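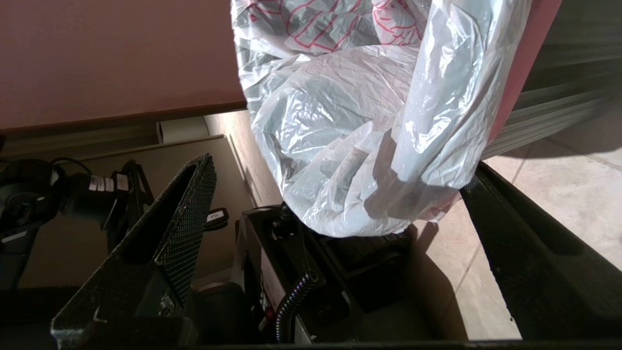 Yearly Safety Check for a Small Rented House, With My Comments

Filed under: Home & Tenants > Checklists

I have rented the lower house on Plekidar Lane for several years, and each January I walk through it with this list. The first version came from my landlord, Joar Vik, and was one page only. I have added the points which I missed in the past. The marks are OK, FIX or ASK, and the comments are from this year's walk.

ENTRANCE AND STAIRS

1. Front door opens fully and closes without force. OK. The lower hinge makes noise but holds.

2. Door can be opened from the inside without a key. OK.

3. House number can be read from the street. FIX. The bush has grown again in front of it. I will cut it before the evenings get busy with visitors.

4. Handrail does not move when pulled. FIX. It moves a little at the third bracket. One screw turns without becoming tight, so I think the wall plug is finished.

5. Stair light works from both switches. OK.

6. Nothing stored on the stairs. OK today. I had to take away two pairs of shoes to be able to write OK.

SMOKE AND FIRE

7. Smoke alarm on each floor, tested with the button. OK upstairs. FIX downstairs, it gave one weak sound and then nothing. New battery bought, test to be repeated.

8. Date on the back of each alarm. ASK. I can't read the date on the upstairs one. I wrote to Joar if he still has the receipt.

9. Extinguisher needle is in the green part. OK. The tag has number 677, same as in the rental papers.

10. Everybody in the house knows the second way out. OK. We use the bedroom window to the shed roof. We practiced it in daylight, and my mother preferred to watch.

KITCHEN

11. Gas hose shows no cracks when it is bent by hand. OK.

12. Shut-off valve can be reached without moving furniture. OK, after I moved the small shelf last year.

13. Hood filter clean. FIX. It had much more grease than I expected. It is soaking in the sink now.

14. Sockets near the sink: test button trips and resets. OK, both.

15. Cleaning products in their original bottles, high or locked. OK. The lock is a Mukitz child lock and you must press it harder than the package says.

BAGS, CONTAINERS AND LOOSE THINGS

16. Plastic bags kept away from the stove, heaters and lamps. OK.

17. Plastic bags not within reach of small children. ASK. My sister visits with the baby in spring, and I want to choose one closed place for all of them until then.

18. Large containers emptied of water after use. OK.

19. Round containers do not stand or lie in a walking path. See the comment under the picture.
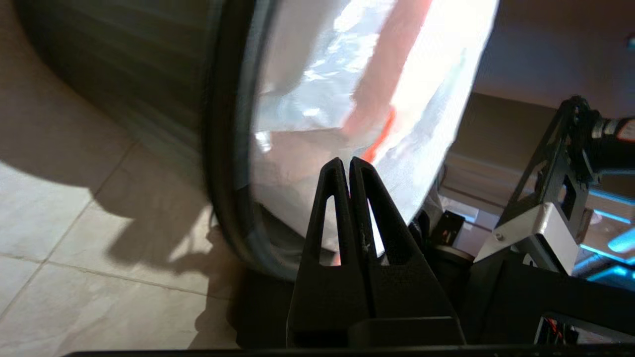

Item 19. Dark gray container with black rim, lying on its side.

Comment to 19: a round container can roll when somebody touches it with the foot. My rule is now upright or against a wall. I write FIX for every one that is neither, also when it will be there only for five minutes.

HEATING AND WATER

20. Boiler service sticker not older than one year. OK. Meter reading at the time of my check was 1,313.

21. Hot water at the bathroom tap measured with a thermometer. OK. It was 49 degrees Celsius after two minutes of running.

22. Carbon monoxide alarm present near the boiler. OK. It is a Trokix and the green light blinks as it should.

23. Main water valve turns. FIX. It turns only with pliers, and in an emergency I don't want to look for pliers.

24. No damp behind the washing machine. OK. I checked with a dry paper towel.

OUTSIDE

25. Gutters clear. ASK. The ladder is at the neighbor's.

26. Path has no loose stones. FIX. There are two near the gate.

27. Outside lamp cover closed. OK.

The whole walk takes me about 14 minutes for the upper floor and much longer for the lower one. I send the FIX lines to Joar on the same evening and keep a copy in the kitchen drawer.

3 COMMENTS

Kaede Maruyama
For number 8, look at the side of the alarm also. On mine the date was pressed into the plastic and I found it only with a flashlight from the side.

krishnan_upstairs
You should open and close the water valve a few times every year, not only at the check. Ours was stuck completely and the plumber had to change it. Do you test the outside tap too?

Reply from the author
Thank you both. The outside tap was missing from my list and will become number 28. Kaede, I tried with the flashlight but there is old paint over the side, so I still wait for the receipt.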